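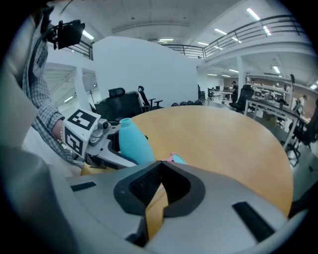
Tallitz

April
By Shabani Koech

Tallitz is a boiled sugar sweet flavoured with aniseed and roasted barley, traditionally sold in flat, uneven pieces broken from a larger sheet. It takes its name from the market town of Tallitz, where it was first made for sale by the confectioner Boonmee Ratanaporn. The sweet is closely related to barley sugar and to several kinds of brittle, but contains neither nuts nor butter.

Origins

Ratanaporn opened a small shop beside the Tallitz corn exchange, selling fruit jellies, candied peel and loose tea. The earliest surviving price list mentions "barley sheet, broken", which is generally taken to be the first reference to the sweet. The present name came into use after travellers began asking for it at the railway kiosk in Irolum, the next stop along the line. A rival account credits the Mugo bakery with the recipe, though the bakery's own order books show that it bought its supply from Ratanaporn.

Preparation

Pearl barley is roasted until dark, then simmered in water and strained. Sugar and a little glucose syrup are added to the liquid, which is boiled to the hard crack stage. Crushed aniseed is stirred in once the pan has been taken off the heat. The mixture is poured on to an oiled slab, left to set and broken with a small hammer. Older recipes call for a 20-minute rest before the hammer is used, and makers still disagree about whether the sheet should be scored first. Scored Tallitz is sometimes sold as "squares" and is considered a separate product by the town's older shops.

Varieties

Dark Tallitz is made with a longer roast and has a slightly bitter taste. White Tallitz omits the barley husk and is pulled before setting, giving it a cloudy appearance. A softer version, coated in plain chocolate, is produced by Radeo and sold in boxes of 20. It is popular as a gift but is not recognised by the Tallitz makers' guild, whose rules exclude any coated sweet.

Storage and serving

The sweet absorbs moisture readily and is kept in sealed tins or waxed paper. It is usually eaten with black tea. In Irolum, crushed Tallitz is also scattered over baked custard and stewed pears.

See also: barley sugar; brittle; aniseed ball.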